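Wrist view and soft cloth - your opinions please
3 min read

ynyr_g
I am building a towel-picking arm in our shared workshop. The controller is a Cikum board, motor steps are limited to 2,430. With hard blocks it is fine. With plush fabric I cannot judge how deep the fingers should go. Should I change the finger colour? Mine are black.

Chelsea Clegg
Leave the colour. I would pay the $500 for a force sensor and stop guessing from the picture.

ynyr_g
It is too much for a hobby, sorry.

dmellor
I disagree with Chelsea. A sensor will not help if the fabric covers your fingers. Lower the limit to 2,121 and close slower. Can you post what the wrist camera gives you, one with cloth and one without?

Chelsea Clegg
Slower closing only hides the problem, Darren. But yes, let us see the views.

ynyr_g
Thank you both. I will try 2,121 first, and then I decide on the sensor. The views are from the same place - the slots in the fingers you can see only when there is no fabric.

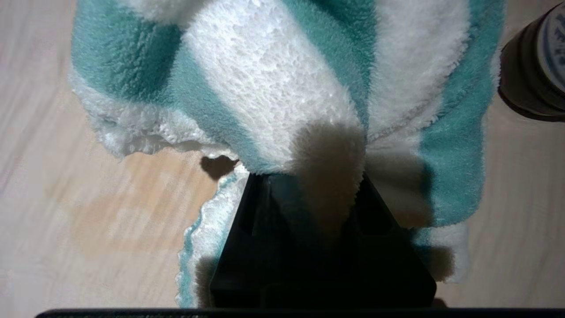
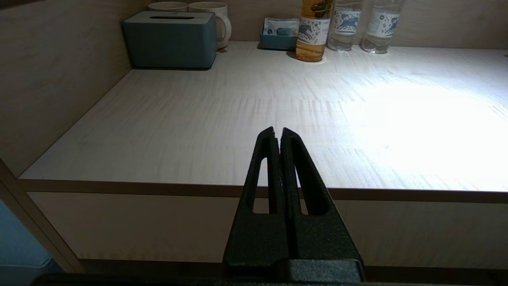 Wrist camera: striped towel at the gripper (first), fingers in front of the counter with mugs and bottles (second).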